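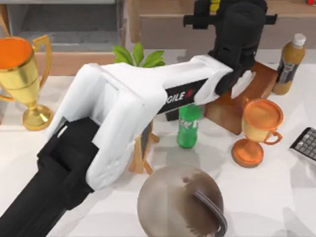
# Simulated demos: how much clutter is too much?

**Curnineck**

I'm gathering pick-and-place examples in a simulator for a small learning project. 233 episodes so far, all on the same white table, and my arm now shares it with two trophies, a fizzy drink bottle and a wooden block. The policy grabs the block nicely until I move anything, then sulks. Do I need more clutter, less clutter, or a hobby?

**Aušra Lill**

Same clutter, moved more often. If the trophy sits in one spot for every episode, the policy will treat it as a signpost. I shuffle the objects every 5 episodes and change the start pose of the arm each time.

Check your close views as well.

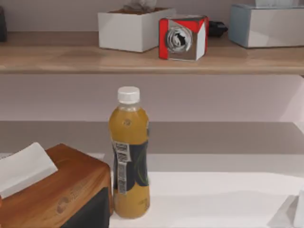 Bottles next to boxes are where my labels go wrong - I write "pick up the bottle" and then find the grasp was on its neighbour. Watch the replays before you train. It's dull, so do it on a Saturday when you've already given up on the day.

**Mimer**

just record more. I had 4 objects and it worked fine

**Bratu**

Worked fine on the same 4 objects, I take it. Keep 2 layouts out of training and test on those.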